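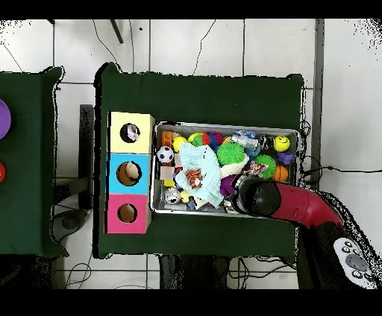
Gripper down in among the toys, boxes stacked up on the left.

Toy tidying with a robot arm: bits I've picked up so far
By the Darnamby Bench, May
459 shares | 298 comments

I promised a few people at the workshop I'd write up our toy tidier, and since then I've been adding to the list on my phone every time something goes wrong, so it's a bit of a ramble. The plan is simple enough. Arm picks a toy out of the heap, arm drops it in a box with a hole in the top. We call the project Gyamfi (long story, there was a biscuit tin involved) and it has eaten most of my Thursday evenings this year!

Cover the table. Bare tabletops throw the light back and the software kept trying to pick up the shine. We went with dark green cloth and pulled it tight, pinning it underneath. A crease looks tiny to you and me, but a box standing on one will lean, and then you spend an hour blaming the arm.

Buy horrible toys. I started with wooden blocks, got very pleased with myself, then gave it a plush and it all fell apart. You want squashy ones, spiky ones, something see-through and something floppy. Our clear plastic bottle is still the one I dread. Pet shops and the bottom shelf at Fimunska have been brilliant for this, and the charity shop will do you a bag for next to nothing.
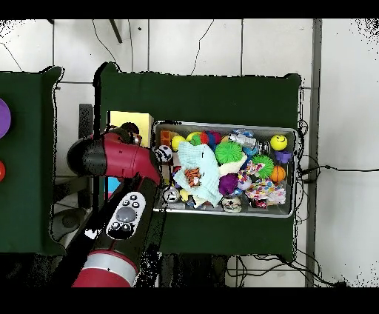 Go slower than you think on the way down. I had ours dropping onto the pile at full tilt and half of it ended up on the floor. Now it comes down quickly to 200 mm above the rim, has a little pause, and creeps the rest. It's dull to watch (bring tea) but I'm not crawling after tennis balls any more.

Cloths need their own trick. Going straight down on a flat one just pats it. Bunch it up a bit first so there's a ridge to pinch, and lift it high before you swing across, or it'll drag its neighbours along for the ride. I lift ours 300 mm and would go higher if the ceiling lamp wasn't where it is.

Cut the holes bigger! My first lot of boxes had neat little circles, very smart, and the arm had to be spot on every single time. A compass cutter makes a lovely clean job of it. Tape the edge afterwards with something smooth, as soft toys catch on raw card. I used the Fikine tape from the hardware place, the wide roll, and it's held up fine.

Different colours on the box tops help more than I expected, mostly for me. "It's missed the blue one again" is a lot easier to shout across a workshop than "the middle one, no, the other middle one".

Leave slack in your cables. Move the arm by hand to its furthest reach in every direction before you fix anything down, then add a bit more. And know where the stop button is with your eyes shut. 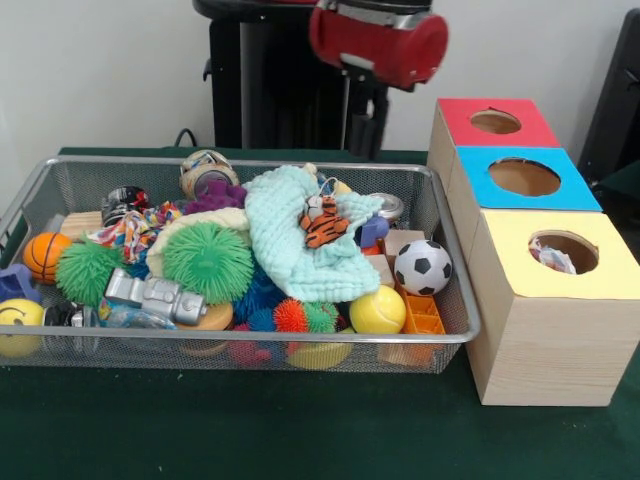
Tiger on top of the blanket, with a good mix of spiky and squashy underneath.

Mix the heap up between runs. Both arms in, like tossing a salad, and don't arrange anything. I kept putting the tiger on top without noticing, so it got very good at tigers and hopeless at everything else.

Next job is getting the rope toy to behave. If you've cracked rope, please leave a comment.

Contact | © Darnamby Bench | Back to top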